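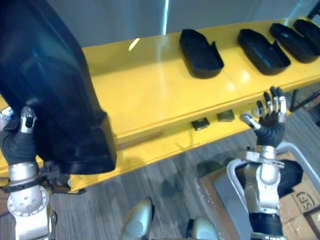
I would like to return to the question of the hand-over zone, because the draft for the two-handed cells still leaves it open. In our trial at Illside we say that the table belongs to the robot while it is holding a part, and a person may reach in only when both hands are empty and have stopped. The four black trays along the back half of the yellow table are a good case: a worker who wants to straighten a tray must reach over the front edge, and there one hand can be open and free while the other still holds a large cover. The free hand looks safe, but the rule must follow the hand that is loaded.

I propose this wording for section 2:

"No person shall reach over the table edge while either hand of the robot holds a part. An open hand is not a signal that the robot has finished."

Second point, the floor. I would like to keep bins and boxes out of the place where a person steps back. At present the draft speaks only about cables. Could we write "any loose object" instead?

On Friday, March 9, 2018, Bülent Bayram wrote:

> Hello all,
> I read the draft with the people from Retalico. They find
> the reach rule too strict for light parts. They ask for
> a limit by weight, so that under 186 g the worker can
> reach in from the side without waiting for the stop.
> Rūta, do you have an opinion? I must send the comments
> to Hanna Horobets before the April meeting.
> Bülent

Bülent, I understand the wish, but I am against a limit by weight. A light cover can be very wide, and it hides the worker's view of the fingers behind it. Also, the operator will not know the weight of each part by heart. If Retalico needs a faster cycle, I would prefer to discuss a smaller zone – for example only the front strip of the table – with the same rule inside it for every part.

Trinidad asked me off the list if the rule covers teaching mode. In my reading it does not, and we need a separate paragraph. I can write it next week if no one else has started.

With kind regards,
Rūta Juška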